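NOKLEY FURNITURE BANK TO OPEN SECOND SHOWROOM IN WANSIDE THIS DECEMBER

Larger space on Dvorak Street means more families can choose their own furniture, and evening pickups are on the way

WANSIDE - Nokley Furniture Bank is delighted to announce that it will open a second showroom this December, in the old Tutel carpet store on Dvorak Street in Wanside. It has been a long time coming, and everyone at the furniture bank would like to thank the neighbors who kept asking when the paper would finally come down from the windows.

The furniture bank collects good used household furniture and passes it along, free of charge, to people setting up a home with very little to put in it. Some are moving out of a shelter. Some have had a fire or a flood, and quite a few are young people renting their first apartment after leaving foster care. Last year the Nokley warehouse gave out 3073 pieces, from bed frames and kitchen chairs to a really lovely upright piano that went to a family on the north side of town.

Until now, every one of those pieces has gone through a single loading door. Families from Wanside have had to make the trip across the river for their appointment, often with small children in tow and a bus change in the middle, and then make it all over again on delivery day if something didn't fit through the front door. The new showroom puts an end to most of that. It is a five-minute walk from the Wanside bus station, it has a level entrance and wide aisles, and there is room at the back for 30 parked strollers (or, on collection mornings, a good many mattresses).

Visitors will be able to walk through small furnished rooms and get a feel for how a couch, a table and a lamp might sit together in an ordinary apartment. Families at the Nokley site have often said that it is hard to picture a living room while looking at a stack of furniture against a warehouse wall, and the new layout was planned with that in mind.
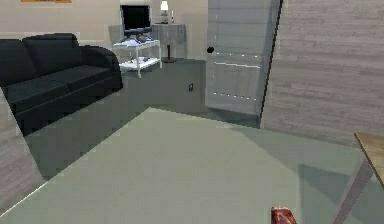 What kinds of furniture can people donate?

Sofas, armchairs, tables, dressers, bed frames, bookcases and lamps are all welcome, as long as they are clean, sturdy and free of rips, stains and pet damage. Mattresses must be less than five years old. The furniture bank can't take cribs, car seats, office cubicles or anything that needs to be bolted to a wall, and it asks donors to please empty the drawers first.

Pickups within Nokley and Wanside remain free for sofas and other large items. Smaller things can be dropped off at either location during opening hours, and the Wanside showroom will also take drop-offs on Tuesday evenings until 8 p.m., which should be a help to folks who work days. Evening pickups will start in the new year, once the second truck is back from the paint shop.

Appointments for families are made through a caseworker, school counselor, clinic or place of worship, just as they are today. There are no forms to fill out at the door and no charge for delivery. The first 100 households to visit the Wanside showroom will also go home with a welcome box of sheets, towels and dishes, put together from this fall's linen drive, which filled the Nokley lunchroom so completely that staff ate at their desks for a week.

The Nokley warehouse will stay open on its present schedule, and families who already have an appointment there don't need to do anything. Anyone who would like to switch to Wanside can ask the caseworker who booked the visit.

An open house with coffee and cider will be held at the Dvorak Street showroom on the Tuesday before opening, from 4 p.m. to 7 p.m. Everyone is welcome, and street parking is free after 5 p.m.

About Nokley Furniture Bank

Nokley Furniture Bank is a nonprofit that provides free used furniture to households in Nokley, Wanside and the towns in between. Donation guidelines and pickup requests are available at the Nokley front desk and, beginning in December, at the Wanside showroom.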